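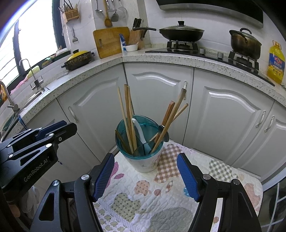

Section 3. Installing the Jurnside under-sink water filter

Read this section through once before you start. The job needs an adjustable wrench, a Phillips screwdriver, a bucket and an old towel. The parts in the box are listed on the inside of the lid.

CAUTION: Connect the filter to the cold water line only. Hot water damages the cartridge and the seals, and the warranty does not cover it.

3.1 Before you begin

1. Clear everything out of the cabinet under the sink. Keep the counter above it clear enough to reach the faucet, and move dish racks and utensil holders away from the basin.
2. Turn the cold water shutoff valve clockwise until it stops. If the valve will not turn by hand, do not force it. Shut off the water at the main instead.
3. Open the cold side of the faucet and let the line drain. Leave the faucet open.
4. Put the bucket under the shutoff valve and spread the towel on the cabinet floor.

Note: In apartments the shutoff may be behind an access panel. Ask the building office before removing any panel that is painted or sealed.

3.2 Mounting the bracket

1. Choose a spot on the side wall of the cabinet. Leave 3 inches of free space below the housing so the cartridge can be pulled down and out.
2. Hold the bracket against the wall with the arrow pointing up and mark the 2 screw holes.
3. Drive the screws in until the heads are snug. Do not overtighten in particle board.
4. Hang the filter head on the bracket and push back until it clicks.

Note: On tile or masonry, use the Dimitriou wall anchors sold separately. The screws in the box are for wood and board only.

3.3 Connecting the hoses

1. Disconnect the faucet supply hose from the shutoff valve. Some water will run out.
2. Thread the tee fitting's inlet onto the valve by hand, then give it a quarter turn with the wrench. Reconnect the faucet hose to the tee outlet.
3. Push the blue hose into the port marked IN on the filter head until you feel it seat. Pull back gently to check that it holds.
4. Connect the other end of the blue hose to the side port of the tee.
5. Connect the white hose from the port marked OUT to the stem of the filtered water tap.

CAUTION: Do not use thread tape or pipe compound on the push-in ports.

If a hose is too long, cut it square with a sharp knife. A slanted cut will leak. Do not bend either hose tightly enough to kink it.

3.4 Fitting the cartridge and flushing

1. Take the plastic cap off the cartridge. Check that both O-rings are in their grooves.
2. Push the cartridge up into the head and turn it to the right until the marks line up.
3. Close the faucet, then open the shutoff valve slowly. Look at every joint for drips. If one drips, close the valve and reseat that joint.
4. Open the filtered water tap and let it run for 30 minutes. Gray or cloudy water at first is carbon dust from the new cartridge.
5. Close the tap and dry all the fittings. Look again the next morning.

Replace the cartridge after 400 gallons, or sooner if the flow drops. Write the date of the change on the label on the housing. Rarero cartridges with the long neck do not fit this head.

For problems not covered here, see Section 5, Troubleshooting.

Prepared by Virgilio Agbayani. Revised 2024-12-21.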